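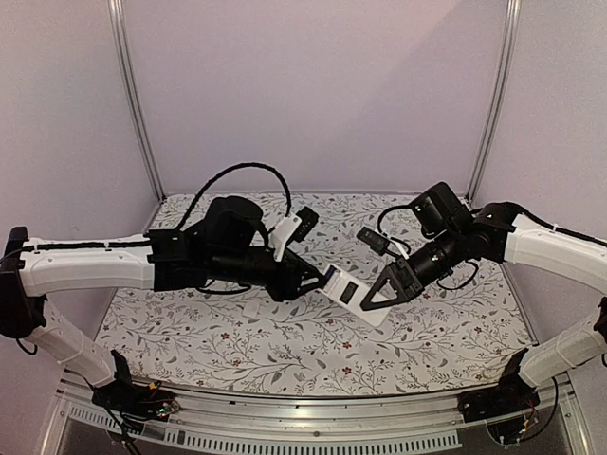 *Page last changed: June 1, 2019*

# In Praise of the Cloth on the Table

I grew up in a house where the table was never bare, and I've carried the habit into every flat since. Patterned cloths, always patterned! My mother bought hers in Prurbridge and I still go back for mine (the market stall, second row, cash only).

I put it down to the way I live. Everything flat and white ends up on my table sooner or later, and on a white top I'd lose the lot. Put a pale, thin thing with a dark panel on its face down on a busy print and it stands out a mile, rounded corners and all.

My friend Ebise Abdella irons hers, which I admire and will never do. I own five and use two, and the one from Sunham cost me £81 in May, which I haven't mentioned at home. It's heavier than the others and hangs properly, so I forgive it.

If you're buying your first, go bigger than you think and take the table's measurements with you. Give it a good shake outdoors before it goes in the machine, wash it cool with the colours, and peg it out by the short side. Mine goes back on the table the minute it's dry, creases and everything.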